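A Notebook, a Needle and Grandmother's Stitches

Hạnh Chu starts talking about thread before she has her coat off. She has a spool of it in her pocket, a dark green cotton she found in the back of a hardware store on her way over, and she wants me to feel it. "Pull on that," she says. "Go on, really pull. You can't get that in the big shops anymore!"

I pull. It holds. She looks as pleased as if she had spun it herself.

Chu has been repairing clothes for other people for 15 years, first at her kitchen table and now in a narrow shop called Hullix, which she named after a misspelled label on the first jacket she ever fixed for money. The work is hems and zippers for the most part, and she likes hems and zippers. What she has really come to talk about, though, is the notebook.

The notebook belonged to her grandmother, who did mending for half the street she lived on and wrote down every job. There is the garment, the damage, the stitch, and sometimes a tiny drawing in blue ink. Chu has counted the entries, and there are 2087 of them.

"I thought it would be boring," she says. "It's a ledger, right? Shirt, elbow, done. Then I got to the third page and there's a note that says the man carries his tools on the left side, so make the left pocket double. And I just sat down on the floor and read until it got dark."

She began teaching from it two years ago. The class is called Hứa, the Vietnamese word for a promise, and it meets in the evening in the room behind the shop. Students work through the notebook in order, more or less, each taking a page and finding something of their own that needs the same repair.

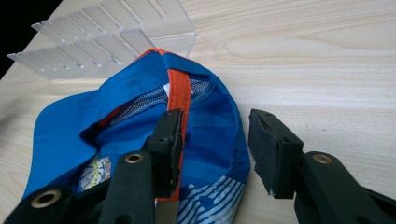 Pellida, July 31, 2025

One of the first people to sign up was Quyên Phan, who joins us halfway through the coffee with a tote bag full of socks. Phan works in billing for a dental office and had never sewn anything when she started. She is now the one who takes over the class when Chu is away, and she talks about darning the way other people talk about a band they love.

"The first sock took me the whole evening, and it looked like a waffle," Phan says. "I wore it to work the next day anyway. I kept taking my shoe off under the desk to look at it."

She pulls one out of the bag to show me how it goes. You run your threads one way across the hole, close together, starting well out in the good fabric. Then you turn and weave over and under the other way. The trick is in the turns, where you leave a small loop so that the patch has room to shrink in the wash. Phan's early socks had no loops and puckered at the heel. Chu's grandmother had a word for that, written in the margin beside page after page of heels, and Chu translates it as "pinched mouth."

"So now we all say it," Phan says. "Somebody holds up a sock and the whole table goes, pinched mouth!"

I ask what people bring in. Chu laughs and says she could write a second notebook. Jeans, worn through on the inside of the thigh. Wool sweaters that moths have been at. Work gloves, which she loves, and umbrellas, which she doesn't. There was a christening gown with a scorch mark, and a canvas tent that had to be spread across the sidewalk. Caps come in quite often too, usually because the sweatband has pulled away from the crown, and she teaches those with a curved needle and a lot of patience.

"You can't get your hand in properly," she says. "You're working around a corner the entire time. I tell people to stitch a little, put it down, drink some tea."

She has opinions on needles. Most of us, she says, use one that is far too thick, then wonder why the fabric looks chewed. She has opinions on matching thread as well, and these have changed. For years she hunted for the exact color so that a repair would vanish. Her grandmother hardly bothered. When the black ran out she used brown, and when the brown ran out she used red, and she wrote it all down without a word of apology.

"I was a bit shocked, to tell you the truth," Chu says. "I'd been so proud of being invisible. Then I tried a gray coat with a yellow darn on the cuff and the customer wouldn't stop touching it. She came back and asked if I could do the other cuff, and there was no hole in that one!"

The next thing is a printed version. A small press, Muvedska, has offered to bring out the notebook with Chu's translations facing the original pages, in a first run of 500 copies. The blue drawings will be printed at the size they were drawn. Some of them are no bigger than a grain of rice, and Chu argued hard for that. Phan has been testing the instructions on her coworkers at lunch, and reports that the receptionist can now do a very decent blanket stitch.

There are pages Chu still can't work out. One entry is simply a name, the word "again" and a row of crosses. Another describes a repair to a fishing net with a knot that she has tried to copy many times, with string, with cord and once with licorice.

"It slips," she says. "Every time, it slips. Quyên thinks there's a step missing."

"There is a step missing," says Phan, already digging in the tote bag for string.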